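Nerkura Community Help
Food and Kitchen – Fruit storage

Washing grapes before refrigeration

Posted by Lerato Pillay, January 2025

I would appreciate guidance on the storage of table grapes. Our household purchases them weekly from the Ngubane market and washes them immediately upon arriving home. By the third day a number of berries have softened and there is mould near the stems. Should washing be deferred, and is a sealed container advisable?

Lungile Jacobs

Washing should be deferred until the grapes are to be eaten. Moisture held between the berries encourages mould, and it is difficult to dry a bunch thoroughly once it has been rinsed. Remove any split or discoloured fruit before refrigeration.

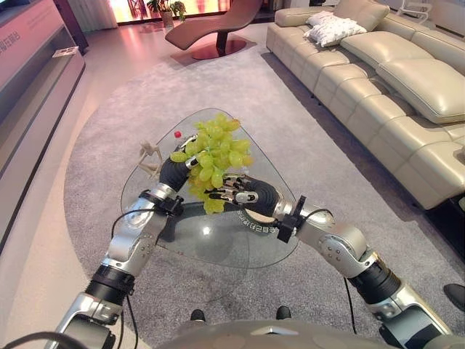 Storage containers should permit some circulation of air. The perforated bag in which grapes are commonly sold is suitable, as is a shallow bowl lined with paper towel. Particular care is warranted with a bunch such as the pale green one shown, where the berries are packed tightly together – a damaged berry at the centre may go unnoticed until its neighbours are affected. Place the fruit at the back of the refrigerator, away from onions and other items of strong odour.

Pilska

I concur regarding washing. Small clusters may be cut with scissors and rinsed as required.

Onari

We wash ours first and have had no trouble. They are generally eaten by the next day.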